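小皿とトレーのある置き場 九月の整理分

チューブや瓶、鍵など、小さな物を皿やトレーに載せて置くようになってからの記録です。置き場ごとに短い説明を付けました。

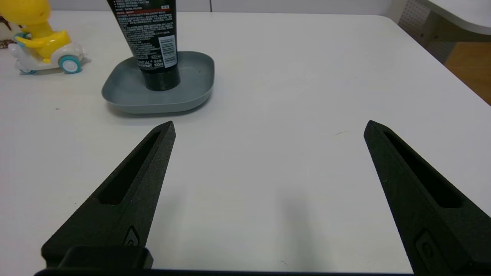 白いテーブルの角皿

青みがかったグレーのプラスチック皿です。角は丸く、縁は低めでゆるく傾斜しています。黒いチューブはキャップを下にして、皿の中ほどに立てています。本体には中国語の細かい文字がびっしり印刷されていて、上のほうに赤い帯があります。
皿はSunowで294円でした。同じものを洗面所用にもう一枚買い足しています。

チューブの立て方

キャップの面が広いものは、皿の中にそのまま立てます。キャップが細いものや先がとがったものは倒れるので、寝かせるか、コップに入れます。中身が減ったチューブは上のほうが軽くなり、かえって立てやすくなりました。
ラベルの向きは、表でも裏でも、読むことの多いほうを手前にします。使い方の説明をときどき読み返すものは、説明の面を前にしています。

洗面台の右側

買い足した角皿の置き場です。歯みがき粉と洗顔料を一本ずつ置いています。以前は洗面台に直接立てていたので、キャップの跡が輪になって残り、掃除のたびにこすっていました。皿を敷いてからは、皿だけ外して流しで洗えば済みます。
洗う頻度は週に一度です。夏場はもう少し増やしました。

洗面台の下の引き出し

買い置きの段です。開けていないチューブと詰め替えは、ここに全部寝かせて入れます。立てると引き出しが閉まりません。
Brivardの仕切り板を使っていますが、奥行きが足りず、後ろに少しすき間が残ります。そこには輪ゴムと予備のキャップを入れた小袋を押し込んであります。

玄関の鍵置き

木の平皿です。Munther Fakhouryさんから引っ越し祝いにいただきました。最初は台所で果物を載せていたのですが、浅くて転がるので玄関に移しました。鍵、印鑑、自転車のライトを置いています。
郵便物は置かないことにしました。一通置くと次の日には皿が見えなくなります。

台所の調味料トレー

長さ20センチの細長いトレーです。油、しょうゆ、酢の順に左から並べています。しょうゆは注ぎ口から垂れやすいので、瓶の下にだけ折ったキッチンペーパーを敷いています。ペーパーは汚れたら替えます。
コンロのすぐ横に置いていた時期もありますが、油はねがひどく、今は炊飯器の隣です。炊飯器のふたを開けると瓶の頭に当たりそうになるため、背の高い酢だけは手前に寄せています。

冷蔵庫のドアポケット

わさび、からし、しょうがのチューブが集まる場所です。ドアポケットは広すぎて倒れるので、プラスチックの小さなかごを入れて区切りました。キャップは下向きにそろえています。
開封した月を油性ペンで肩のところに書きます。九月に開けたものは「9」だけ書けばわかります。年は書いていません。一年持ったことがないためです。

机の上の文具皿

Hrnčiarの陶器の皿で、価格は約2000円でした。今回の中ではいちばん高い買い物です。消しゴム、クリップ、USBメモリを入れています。重さがあるので、片手でクリップを取っても皿が動きません。底がざらついていて机に傷が付きそうだったので、フェルトを四か所に貼りました。
のりのチューブも最初はここに立てていましたが、皿の底が丸くて安定せず、ペン立てに移しました。

窓辺の鉢受け

鉢受けとして売られている皿を、鉢受けとして使っています。ほかの用途にも試しましたが、縁が高くて中の物が取りにくく、結局もとの使い方に戻りました。
水がたまったら朝のうちに捨てます。日当たりのよい窓なので、皿の縁の色が少しあせてきました。

裁縫箱のふた

皿ではありませんが、置き場として使っているので入れておきます。缶のふたを裏返し、まち針と糸切りばさみを置きます。磁石を一つ貼っておくと、針がまとまって便利です。作業が終わったら中身を戻し、ふたとして閉めます。

使わなくなったもの

ガラスの小皿は、物を置くたびに音がするのでやめました。今は台所でしょうゆ皿に戻っています。
シリコンのトレーは、ほこりが付いて取れにくいので外しました。水洗いすればきれいになりますが、乾くとまた付きます。
紙の箱は水回りでは持ちませんでした。引き出しの中なら問題なく使えます。

皿を選ぶときに見ているところ

縁の高さは、立てる物の半分よりずっと低いほうが取り出しやすく感じます。高い縁は倒れにくい反面、底に手が入りません。
角皿は壁に寄せて置けます。丸皿は隅に余りが出ますが、拭くときは丸皿のほうが楽です。
色は、白い台に置くならグレーか濃い色にしています。白い皿を白い台に置いていたときは、縁に気づかず何度か引っかけました。

寸法を測る場所

店に行く前に、置きたい場所の幅と奥行き、引き出しなら深さも測ります。皿の表示寸法は縁の外側で書かれていることが多く、内側は思ったより狭いことがあります。二本並べて立てたい場合は、キャップの直径を足した幅に5ミリほど余裕を見ます。

並べ方の相談

台所の並びは、Ruairí Keaneさんのお宅の置き方を参考にしました。あちらはトレーを二段の棚に分け、毎日使う物だけを下段に出しています。うちには棚を置く幅がないので、下段にあたる分だけをまねています。

次に手を入れる場所

薬箱の中がまだです。塗り薬の小さなチューブが何本もあり、箱ごとひっくり返さないと目当てのものが出てきません。Dinsideの浅いケースが入るかどうか、箱の内側を測ってから決めます。
靴箱の上も候補ですが、靴クリームの缶とブラシの置き場をどうするかがまだ決まっていません。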